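Plameck (software)

Plameck is an open-source planning and control package for pairs of robot arms that share one work surface. It takes a short task written in plain steps, works out which arm should do what, and sends both arms smooth joint commands that keep them clear of each other. It began as a side tool inside Closevum, a larger simulation suite, and was split off as its own project once people kept asking for the planner without the rest.

History

The first public release, version 0.3, came out on Apr 12, 2019. It could handle only one arm at a time, with the second parked, and a plan for a simple block move could take 16 seconds. The following January brought the shared-space planner, still the heart of the package and by far its most interesting part. Planning time for the same move dropped to well under a second, and both arms could now be in motion together.

How it works

Plameck is built in two layers. The upper layer, called Brunton, reads the task and breaks it into reaches, grasps, lifts and releases. It then hands each piece to the left or right arm by comparing travel distance, wrist angle and how crowded the path is. Brunton can change its mind partway through, which is a delight to watch in the log: a grasp planned for one arm is quietly passed to the other when the first would have to fold its elbow awkwardly.

The lower layer treats time as one more dimension to search. Two paths may cross the same spot on the table as long as the arms are never there at once. When a conflict does come up, the planner first tries slowing one arm down, then bending its path, and only then asks Brunton for a new split of the work. Joint targets go out at 40 hertz in the default setup, and the gripper fingers are checked as separate shapes – a detail many early planners skipped.

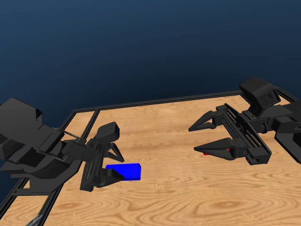

Two-arm tabletop task in simulation, with a blue block near the left gripper and a red object under the right.

Testing

Every change to the code is run against Gristside, a set of 315 simulated tabletop tasks that ships with the package. Most involve small solid shapes placed close to one or both grippers, where finger clearance matters most. Each task is repeated with slightly shifted starting positions, and a full run takes roughly 30 minutes on a desktop computer. Failed runs are saved with their random seed, so anyone can replay the exact moment a plan went wrong.

Limitations

Plameck assumes that object positions are already known. It has no vision system of its own, and users must connect one through the input bridge. Soft items such as cloth and cable are not supported, and neither are moving bases. Support for three arms exists in a test branch, though search time grows quickly there.

See also

Closevum
Motion planning
Collision detection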